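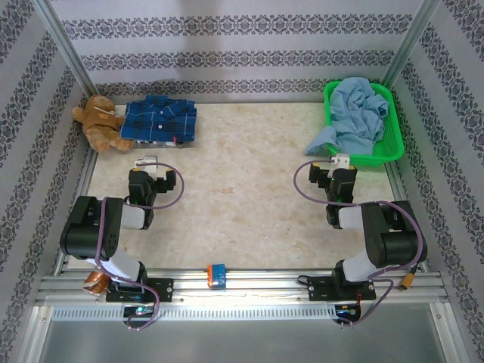 A folded plaid shirt, a teddy bear and a green basket with a light blue cloth in it.

Fold the shirt, leave the cloth

I think most of us fold too much. A shirt with a collar and buttons earns the trouble, as it will be worn where people can see it. A cloth does not. It can go into a basket in a heap and come out again just as useful.

When I moved to Stosonby I had 19 tea towels and I folded every one in thirds. It took up my evenings. Now they go in a plastic basket with holes in the sides, and the drawer they used to fill holds things I need to find.

Toys are a separate matter. A bear has no proper place except near whoever wants it, and I would not buy a box for one. Shops such as Bideck will sell you 3 sizes of box all the same.

My sister-in-law disagrees and irons her dusters. She is welcome to mine.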